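Storage boxes with latch lids - worth it?
Home & Storage board, March 2020

nyanda62
Looking to replace the cardboard boxes in my hall closet. I have one white box on trial, on the table right now. Is it worth buying five more of these, or do the latches go after a year?

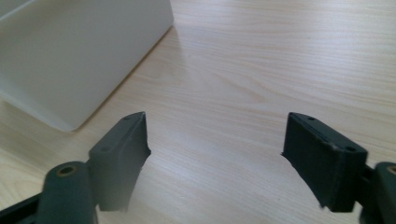
The white box on the light wood table.

Stella Kinyua
I have eight. Two latches snapped in February, both in the cold garage. The indoor ones are fine.

werham_283
Skip latches. A plain lid that drops on is faster and there's nothing to break.

nyanda62
Plain lids slide off when I pull a box down from the top shelf. Mine has a black latch handle at each end of the lid, and the lid has a raised rim.
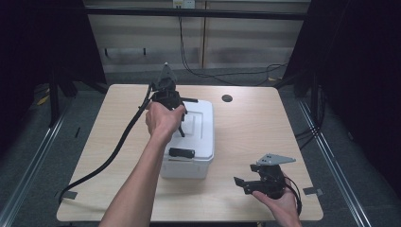

I want to stack them three high, sweaters at the bottom and papers on top. My shelf is 62 inches up, so I can't see into anything and I'd be lifting by feel.

werham_283
Then label the ends. Still wouldn't pay for latches.

Stella Kinyua
Disagree. I dropped one down the stairs with the latches shut and the lid stayed on. Just don't carry it by the latches - lift from under the box.

Imani N.
Does the body taper? Mine do, and I lose space between them on the shelf.

nyanda62
Slightly, yes. I'll measure the shelf again before I order.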